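I've worked at the Nendano returns warehouse long enough to have had three different jobs without changing buildings. First I was on the dock. Then I was on sorting, which is where I stayed the longest. Since February I've been what the schedule calls a cell attendant, and most people who ask me about work want to know about that one, so I'm writing it down once.

Some background. Nendano takes back small mixed goods for a bunch of online stores. Office stuff, kitchen stuff, bathroom stuff, party favors, keychains, whatever people bought and didn't want. It comes in bags and boxes and gets dumped into bins. Somebody has to take each thing out, figure out what it is, and put it where it goes. On a slow day the building handles 1000 items. After the holidays it can be 3000, and that's when everybody's wrists go bad.

For years that was all hands. You stood at a bench and picked. A fair picker did 200 pieces an hour on mixed bins and more on easy ones. Your number went up on a screen at the end of the row. I was never at the top and never at the bottom and I liked it that way.

Then the company bought into a system called Cludero, which is the software that decides what to grab and how. It was put in by an outfit named Simões. They were decent people and they ate lunch with us, which the last contractors never did. There were 3 cells at the start and there are still 3. We were told there would be more by now. I don't know what happened to that plan and I've quit asking.

What changed first was the noise. A row of people picking is loud, mostly talk. Someone has a kid with an ear infection, someone is selling a truck. At the cells you're by yourself with a fan going. You can have one earbud in, which you couldn't before, and some people think that's a fair trade. I miss the talk.

The second thing was the pay. Attendants get more than pickers. It isn't a lot more, but I noticed it. The catch is there are fewer attendants than there were pickers. No one was let go on my shift. When people left, though, their spots weren't filled, and after a while you look down the row and there are benches with boxes stored on them. I think that's how it goes in most places and I'd like it if the meetings would just say so.

The third thing is what you're tired from. I used to come home with a sore back and sleep fine. Now my back is good and my head is tired. You watch, you clear a stop, you watch some more. A stop can be ten minutes of paperwork for five seconds of moving a thing with your hand. The log wants a reason code and none of the codes fit. I use "other" so much that I got a talk about it.

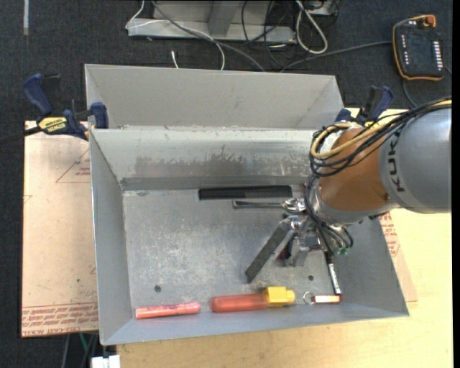

My opinion of the cells depends a lot on what's in the bin. Boxes are fine. A bin of boxes all one size would bore anybody, and a machine can have it. Small flat things are where I start paying attention. A comb lying down flat doesn't give you much to get hold of, and neither does a key ring with a little tag on it, and those are exactly the things a person scrapes up with a fingernail and doesn't think about. Markers roll. Spoons are shiny, and I was told in training that shine can confuse the software, so I watch those too. When I was picking I'd have cleaned out a handful like that while asking somebody about their weekend.

I've tried to explain this to the day lead, who came over from Zunau and has only ever worked with cartons. He looks at the hourly average. The average is all right. But the average has the box bins in it, and I'd split them out if it were up to me. I put that on a suggestion card. The card got a number and I haven't heard back.

I did ask for one change and got it. Attendants now rotate back to the hand benches for two hours of every shift. Some of the others grumbled because it means standing. I'm slower than I used to be, and my thumb hurts in the old spot. I still take the bench by the window when it's open, and I usually sign up for the 2 p.m. slot, when the bathroom and kitchen bins come up from the dock.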